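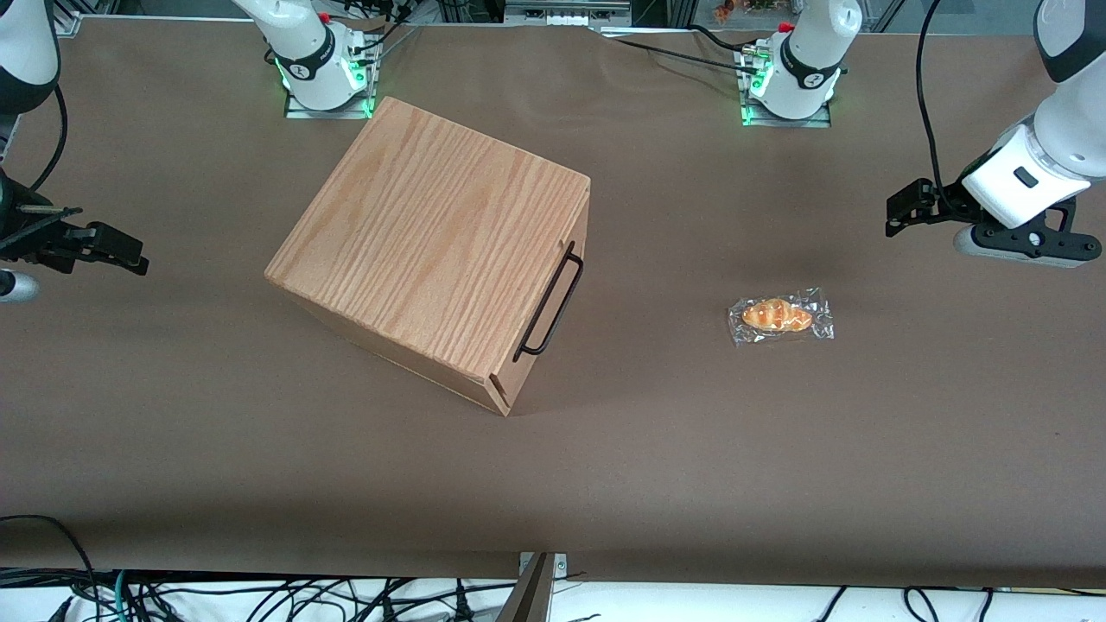

From: Siham Morsy
To: Clotholm bread list
Date: 18 January 2024
Subject: Re: bread boxes

> Does anyone still use a wooden box? Mine from Tapia
> smells musty and I'm about to give up on it.

Oh, please don't give up on it yet! I had the same trouble in July, and what helped was wiping the inside with a little vinegar and leaving it open by the window for 2 days (I was impatient and wanted to stop after one). Mine is light oak-coloured with a black metal handle, and I paid 38 for it at the market in Clillby, so I wasn't going to part with it easily. Wrapped rolls I just leave in their plastic, but a bare loaf goes in a cloth first.

Warm wishes to you all, and do write and tell us how it smells,
Siham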